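Prundix Dual-Arm Clearing Kit
Ader bench configuration

Overview | Method | Results | Package contents | Requirements | Ordering

Page revised 2022-08-26

Overview

The Prundix clearing kit is a two-arm manipulation package for groups that study how a robot empties a work surface. It ships with a trained policy, the demonstration set the policy was trained on, and the evaluation scripts behind the results on this page. Hardware is sold by Plumora. The training method, called Akgül in the release notes and in the code, is included at no extra charge and can be run on other two-arm benches.

The task is short to state. Light waste sits on a white table. The arms pick it up and put it in an open bin at the right end. Most of the difficulty lies in the material. Foil and paper deform under the fingers, so the shape seen before the grasp is a poor guide to the shape held after it. Foil also reflects the ceiling lights, and the bright patches move each time the sheet is bent.
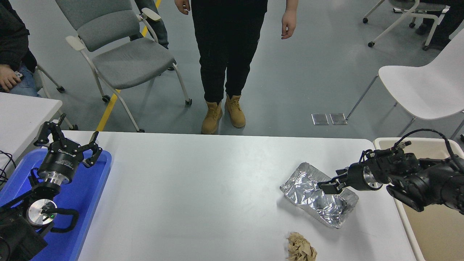 Grasps on foil are taken at the rim by default. A rim grasp needs a small finger opening and leaves the body of the item free to swing, which the policy has to allow for when it crosses the edge of the bin. Grasps across the full width crush the item and often leave it wedged between the fingers after release. The demonstration set contains both kinds, labeled separately.

Method

Akgül trains one policy for both arms from head-camera images and joint positions. There are no depth images and no object models. The policy predicts a short sequence of joint targets for each arm, runs the first part of it, and predicts again.

Two features separate it from plain imitation learning.

Idle-arm masking. In most clearing episodes one arm does the work and the other waits. When both arms are trained with equal weight, the waiting arm learns small drifting motions copied from the operator. Akgül lowers the training weight on an arm for as long as its operator gives no command. The waiting arm then holds its posture with the fingers open.

Remainder check. After each release the policy is given a fresh view of the table and must choose between another pick and a stop. The choice is trained as a separate output. Small items close to the near edge of the table are the usual cause of an early stop, and the demonstration set is weighted toward them.

The released set holds 1266 demonstrations. Of these, 519 contain more than one item, and these are the ones used to train the remainder check. Background activity was left in. People sit, stand and move chairs behind the bench in many episodes, and the policy is expected to ignore them. Customers who screen off the area behind the table should expect no loss in performance.

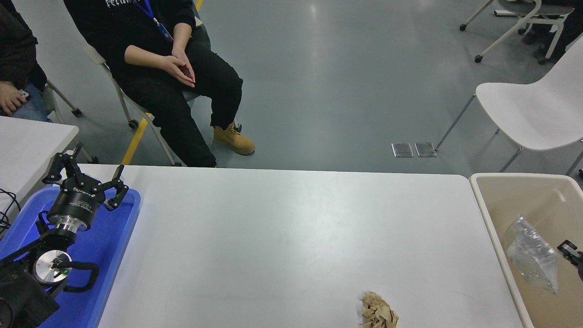
Crumpled paper near the front edge of the table, with the bin at right.

Results

Evaluation was run on the Ader bench with the released weights and no tuning between trials. Each condition was given 70 trials. A trial counts as a success when every item is in the bin and the policy has chosen to stop. An item resting on the rim of the bin is scored as a failure.

Full method: highest success rate in all conditions.
Without idle-arm masking: similar success on single items, lower on mixed items. Most added failures were contacts between the waiting arm and its tray.
Without remainder check: items were picked as reliably as before, but the policy often stopped with paper still on the table or kept reaching over a clear one.

Per-trial logs are supplied with the kit. We suggest that buyers read the failure logs before planning their own trials, as foil and paper fail in different ways. Foil is mostly lost during the lift. Paper is mostly lost at release, when a fold stays caught on a finger pad.

Known limits

The policy was trained with the bin at the right end of the table only. Moving it to the left requires new demonstrations.
Clear film and thin bags are not supported as pick items. A clear bag may be used inside the bin.
Liquids, glass and food waste are outside the scope of the kit.
Lighting changes during an episode reduce foil performance. Changes between episodes have little effect.
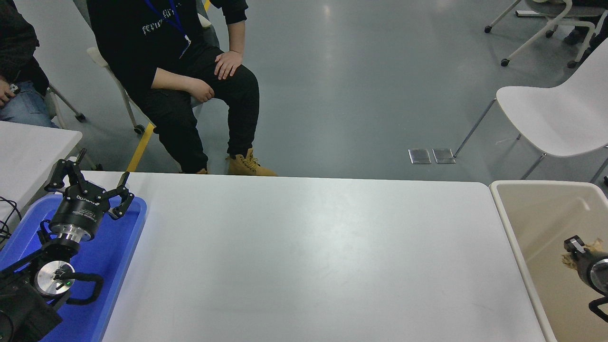
Package contents

2 robot arms with grippers and wrist flanges
Head camera and mount
Blue plastic tray
Beige bin with rounded rim
Cable set
Akgül training code, released weights and demonstration set
Evaluation scripts and per-trial logs

The table is not included. Drawings for the Ader bench layout are in the documentation folder.

Requirements

A flat white or light gray table, rigid enough that it does not shift when an arm stops suddenly
A workstation with a supported graphics card (see the compatibility sheet)
Clear floor space on all sides of the bench, marked according to your site rules
An emergency stop within reach of the operator

Arm cables should be routed off the table. A loop that drops into the working area will appear in the camera view and may be treated as an item.

Ordering

The kit is sold as a complete package or as software only. Software-only orders include the demonstration set but no support for third-party arms beyond the written setup guide. The next weights release is planned for February and will be sent to all registered customers. Send quote requests through the Plumora contact form and include the table dimensions and the planned bin position.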